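Against the Basket

Every spring the organizing blogs rediscover the catchall basket. Put one on the table, they say, and the keys, the mail and the dog's toys will find their way home. I bought my first in April from a shop called Prustine, for 40 dollars, and I am still waiting.
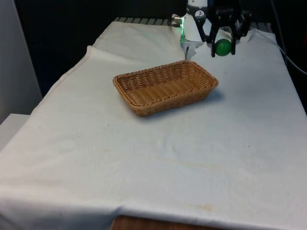

My complaint is with the theory. A shallow basket has no lid and no rules. It tells you that a thing belongs somewhere, then lets you stop thinking about it. After 10 days mine held three pens, a dead battery and a coupon. The coupon had expired. Was I tidier? The table was, a little. I still couldn't find the tape.

Then there's the single small object, the kind that rolls. A ball on a tablecloth bothers people, so into the basket it goes, and a basket for one ball is a lot of furniture. I'd leave it where it is. Somebody will want it again before supper.

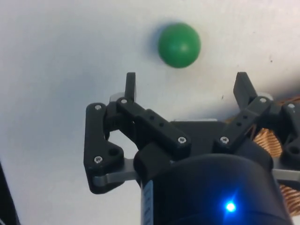
Bélanger wrote in to disagree: with two kids and a dog, a ball left out is a ball under the stove, and any basket beats getting down on the floor with a broom handle. Fair enough. I don't have a dog anymore, and my stove sits flush with the floor.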